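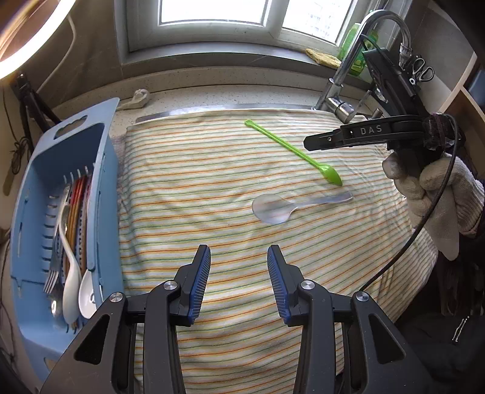
Reception and Accommodation Inspection Checklist: Arrivals Block, Abera Transit Centre

Site operator: Hostmont
Inspection type: routine, pre-arrival
Date of inspection: Jun 8, 2021
Scope: sleeping rooms, shared kitchen, wash areas, escape routes, registration desk, outgoing transport. The medical room is inspected under a separate form.

Ratings used: S = satisfactory. A = action needed, block may open. H = hold, area may not be used until cleared.

1. Escape routes and fire

1.1 Exit doors open outward without a key. S
Comment: All doors on the ground floor tested from inside. The east door drags on the threshold but opens fully with one hand.

1.2 Corridors clear to full width. A
Comment: Folded cots stored outside room 16. Hostmont to move them to the ground floor store before the first coach arrives.

1.3 Exit signs lit and understood without reading. S
Comment: Pictogram signs throughout. The written notices beside them are in two languages only. See 5.2.

1.4 Smoke alarms sound on test. A
Comment: One head on the upper landing did not respond. Battery replaced during the visit, retest passed. Remaining batteries carry no fitting date – label at next service.

1.5 Extinguishers in date and on brackets. S

1.6 Assembly point marked and reachable by wheelchair. H
Comment: The sign is in place but the path from the ramp crosses loose gravel. A temporary board route is acceptable. The hold applies to the two accessible rooms only; the other rooms may be allocated.

2. Sleeping rooms

2.1 Bed spacing as plan. S
Comment: Checked against the Dumodeo layout drawing, revision 2. Family rooms have been turned through ninety degrees, with no loss of spacing.

2.2 Doors lock from inside and can be opened by staff in an emergency. S

2.3 Window restrictors fitted above ground floor. A
Comment: Missing in rooms 9 and 14. These rooms are not to be allocated to families with children until fitted.

2.4 Bedding clean, dry and counted. S
Comment: 30 spare sets held in the linen store. The stock sheet agrees with the shelf.

2.5 Cots available for infants. S

3. Shared kitchen

3.1 Hobs isolate from a single switch. S
Comment: Switch labelled. The label is at adult height and clear of the hobs.

3.2 Hot surfaces guarded where children may be present. A
Comment: The guard on the left-hand hob is loose. Tighten or replace.

3.3 Fridge temperature log kept. A
Comment: The log stops at the end of the last group's stay. Restart the day before arrivals.

3.4 Separate storage for food prepared under religious or medical requirements. S
Comment: Shelves marked by colour. Kitchen staff could explain the system when asked.

4. Wash areas

4.1 Hot water temperature limited at taps. S

4.2 Outlets flushed after period out of use. H
Comment: No flushing record for the upper floor, which has been closed since the previous group departed. Flush all outlets and record before use. The ground floor record is complete.

4.3 Locks on all cubicles. S

4.4 Separate facilities for women and girls, lit at night. S
Comment: Lighting on sensor. The delay before switching off is short and should be lengthened at the next electrical visit.

5. Registration and information

5.1 Interview space private. A
Comment: Speech can be heard through the partition. Use the rear office for protection interviews until the partition is lined.

5.2 House rules and emergency notices available in the languages of the incoming group. A
Comment: Translations received from Pendo but not yet printed. Post in corridors, the kitchen and on the back of each bedroom door.

5.3 Case files locked away when desk unattended. S

6. Outgoing transport

6.1 Coach seat belts working. S

6.2 Child restraints matched to passenger list. A
Comment: The list was not final on the day. Recheck when confirmed.

6.3 Baggage tagged and kept clear of the aisle. Not inspected, no movement on the day.

6.4 Parking bay lit and separated from the road. S
Comment: The barrier is 600 mm from the kerb line, which leaves enough room for the step to be lowered.

Items carried forward from the previous inspection

Handrail on rear steps: fixed, closed.
Damp patch in room 7: repainted, cause not recorded. Remains open.
First aid kit contents list: supplied, closed.

Clearance of holds

Items 1.6 and 4.2 are to be cleared in writing by the site operator, with the flushing record attached for 4.2. Action items are due before the end of June. A copy of this checklist stays at the registration desk.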